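Section 5. Sorting and Folding Clothes Before They Go in the Wardrobe

Use this section once the Brovdale wardrobe is standing, fixed to the wall, and wiped out inside. Shelf spacing is covered in Section 4.

1. Make the bed and pull the bedspread flat. The bed is your folding surface.

2. Move pillows and spare blankets to the head end.

3. Bring out the clothes one drawer at a time. Empty all pockets.

4. Fold shirts first, then sweatshirts. Fold each piece to the width of the shelf -- sleeves in, hem up to the collar.

5. Stack like with like, heavier pieces at the bottom. Stop at five sweatshirts per stack.

Note: Jackets go on the rail. Leave them unfolded on the bed until the shelves are filled.

CAUTION: Do not load any shelf before all 11 shelf pins are pushed fully in.

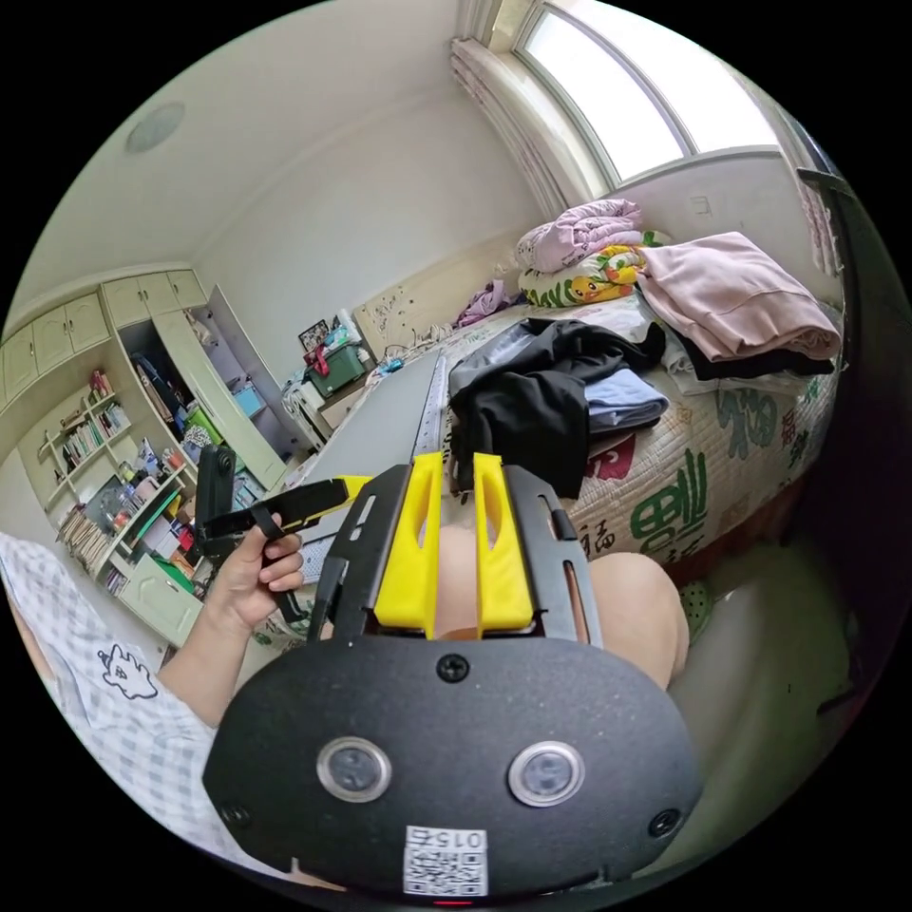
6. Carry the stacks over one at a time, with a hand underneath. Fill the lowest shelf first.

7. Hang the jackets last and close the doors. If a door rubs, see "Adjusting the hinges" in Section 6.

Note: On the 900 mm model the top shelf is shallow. Keep it for blankets -- folded in thirds, they fit without hanging over the front.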